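Notes from the open day at Viklund, Kirstead

22 October 2023

The Viklund building is at the far end of the Kirstead estate, past the tile warehouse. Parking was on the grass and cost nothing. I got there a little after ten and there was already a queue for the badge desk, which moved quickly enough. You get a paper badge, a map and a voucher for one hot drink.

The map is not much use. It shows the ground floor as it was before the partition went in, so the stairs are in the wrong place. Follow the yellow tape instead.

Goods in

The first stop was the receiving area. Viklund takes mixed household oddments from clearances and shop returns and sorts them for resale, for teaching sets and for scrap. We were told the site handled 2114 crates last year, and that 391 of those came from one chain of nurseries which was closing its branches. Each crate gets a label at the door under a stock system called Gimura. The labels are printed on a machine that jammed twice during our visit.

Space is tight. The aisles are wide enough for one trolley, and our group had to back up whenever someone came through with a load. Ear defenders were offered but I didn't need them.

The sorting room

Upstairs is the sorting room, and I spent most of my time in it. It is brighter than the ground floor and a good deal warmer. Things are sorted from grey metal bins with sloping sides, set one behind another. They are solid and they have had a hard life. On the one I stood nearest to, the pale surface on the inside of the back wall had flaked off in a long brownish patch, and the floor was scratched all over.

The contents are as mixed as you would expect. In that bin there was a dark purple sock, a reddish-brown squeeze bottle on its side, a green hexagonal block and a bright orange-red plastic piece that I couldn't place. Something yellow and crumpled was up against the end of the sock. The bin behind had a long purple aubergine in it with a green stem end. 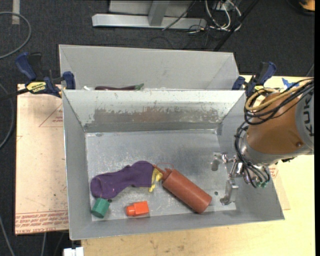

What happens to it all

Textiles go to one shelf, hard plastics to another, and anything that might be part of a set is held back for a month in case the rest of it comes in. Odd socks are kept too. I asked how often a pair is made up and was told more than 891 times so far, which was higher than I'd have guessed. Blocks and other play pieces are washed and bagged by weight. Bottles are checked for cracks and either kept for the teaching sets or sent down for scrap.

The teaching sets were on a table by the window. They go out under the name Grerkudero and are meant for schools and day centres, for games of matching and naming. The price list was pinned to the wall but the print was too small to read from where we were made to stand.

Practical points

The tour took an hour and a quarter. There is a lift, but you have to ask for it at the desk before you set off. Toilets are on the ground floor only. The tea was fine and the flapjack had run out by half past eleven. Closed shoes are required, and two people in the group ahead of ours were turned back for sandals.

There is a small shop by the exit with bagged blocks, kitchen bits and a rail of children's coats. I bought a colander. They take cards.

The next open day will be in spring, with the date to go up on the gate.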